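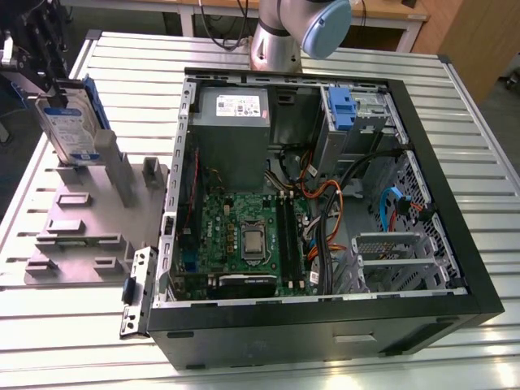
Drive in the gripper over the Turel plate, Dell case open beside it.

June 27, 2025
Bench notes, M. Acharya

We're into the last stretch of the Grikari trial and I want to get my thoughts down while they're fresh, so forgive the length. The package on loan is the teardown starter kit, meaning the planner software, the Turel fixture set and 28 days of phone support from the Domport office. They've been lovely on the phone, I have to say. I called twice on the same morning with what was basically the same question and got two patient answers (and they even matched!).

Setup took longer than the booklet promises. The booklet has you register the plate first and the case second, and I did it the other way around because the case was already sitting there and I was feeling confident. Don't do that. The planner will let you go ahead quite happily and then every pocket position is off by the same amount, and you'll spend your coffee break blaming the arm. I've written PLATE FIRST on the inside cover.

Once that was sorted, I liked the planner very much. You name a part, give it a home on the plate, teach the approach and the grasp, and it fills in the travel moves on its own. The travel moves are a bit on the cautious side, with a big lift over the case wall that we could trim, but I'd take too high over too low any day with a power supply and all that wiring in the way. Speed I left at 200 mm/s for everything. The review copy lets you set it per part and I'd like to come back to that.
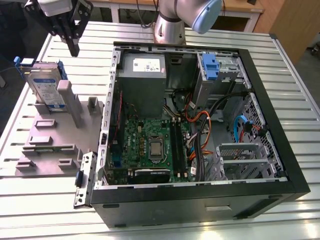 The fixture set is what I'd spend our money on, even if we end up passing on the software. It's a printed plate, nothing fancy, but whoever laid it out has handled real parts. With the hard drive parked upright in its holder, caddy and all, there's a good bit of body left standing clear for the fingers, and the little green board at the front has its own low holders so the two never compete for the same space. My one grumble is the tall post next to the drive. It limits which side I can come in from, and I had to rotate the grasp to get a comfortable approach. I've asked Domport whether a shorter post is on the price list and they're checking.

Money, then. Arumugam quoted us for the plates separately, $200 each, and they'd want an order of 3 before they'd ship at that price. The software is a yearly seat and I still don't have a firm number in writing, only a friendly "we'll look after you," which I believe but can't put in a purchase request. Before signing anything I'd also like a proper soak test, 200 picks of the same drive without anyone fiddling, log saved, grip force left alone.

To do next week: rotate the saved grasp in the shared library so the rest of you don't inherit my first one, print the pocket map and tape it up by the bench, and chase the seat price again. If anybody has a different case model they can spare, please leave it on my shelf, lid screws in a bag. I'd love to see how much of the teaching carries over.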